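How Does a Kitchen Sink Work?

Turn on the tap and water comes out. Pull the plug and the water goes away. Where does it come from, and where does it go?

Clean water travels to your home through pipes under the street. It is pushed along, so it is always pressing against the inside of the faucet. When you turn the handle, a small part called a valve opens and lets the water through. When you turn it back, the valve closes.

The used water leaves through the drain, a hole in the bottom of the sink. Under the drain is a pipe with a bend in it. This bend is called a trap. A little water stays in the trap all the time, and it stops bad smells from coming up the pipe. 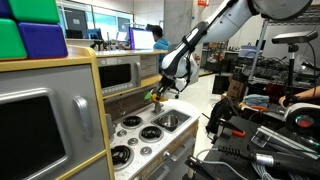 A sink needs a deep part to hold water, and that part is called the basin. Toy kitchens copy the same shape. The gray basin on this one is set lower than the white stovetop beside it, and the gray faucet stands behind it. There is a small steel bowl in the basin, which is a good size for rinsing a few berries in a real kitchen.

Try this: look in the cupboard under your sink with a grown-up. Can you find the trap?

Words to know: basin, drain, faucet, trap, valve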